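I went to see the simulation club at Melovton again in August, mostly because Halldóra Blöndal kept telling me I'd been unfair to it last time. Maybe I was. I'm still not sold.

The students spend the term teaching a virtual house robot to tidy rooms in a simulator they call Jiketti. The claim on the poster was 94 percent success. I asked 94 percent of what, and got a long answer about 125 runs, all in the same house with the same furniture.

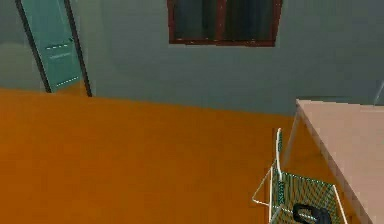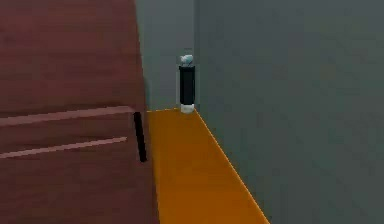
Now, I like these kids, and Jytte Brøndum has them keeping proper logs, more than I can say for some paid engineers I've worked with. But when they moved the starting point to a different room, they only got through 30 runs before the club had to pack up, and that number didn't make the poster.

I asked when any of this would touch a real floor. Next year, maybe, if the Mikkelsen grant comes in. A real floor has crumbs and a rug that slides - I'd take 36 bad runs on one of those over another thousand on a screen.

Halldóra says I'm missing the point of a student club. She wants me back in spring. Fine, but I'm bringing the rug.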